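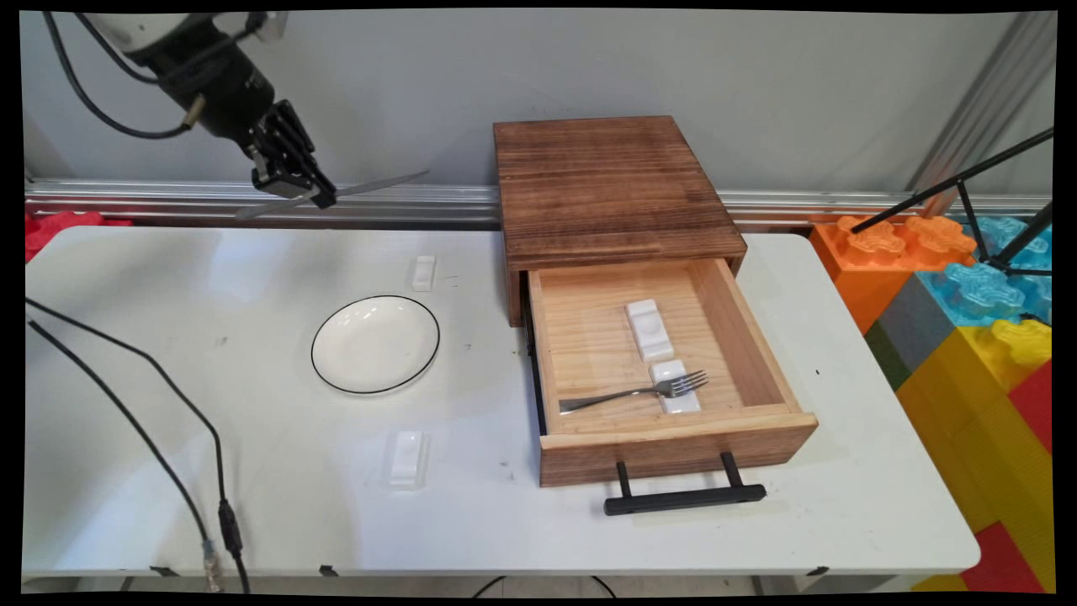

Ritchie is setting the table now, sort of! For anyone who missed the January meeting, Ritchie is the arm Verna Montoya and I have been putting together in the back half of the shop on Wednesday nights, and we've finally moved on from foam cubes to real tableware.

The job sounds so easy when you say it out loud. Pick up the knife, pick up the fork, get them onto the little white rests by the plate. My six-year-old niece can do it. Ritchie has now made 1,297 tries (Verna keeps the log, I just say "ooh" and "ouch") and the first 66 were so bad that we stopped and redid the finger pads. Thin flatware is miserable to grab. It lies flat, it's shiny, and if the fingers close a hair too high you get nothing but air.

The drawer was my idea and I'm still a little proud of it. I built it from scraps, stained the outside dark and left the inside pale so the silverware would show up better for the vision software. Then I put a bar handle on the front, figuring Ritchie could learn to open it too - that part is going slower than I promised everybody.

We're running the whole thing on Cinus, the free version, and it's been fine except for one evening when it forgot the calibration and we lost two hours. If anybody has used it with a parallel gripper, please come find me, I have questions about grip force.

Also on the wish list: cable clips. Lots of them. I've snagged my sleeve on the lines at the left side of the table more times than I'll admit to in print. A bag of 100 would keep us happy till summer, and spare forks are welcome as long as they're plain ones.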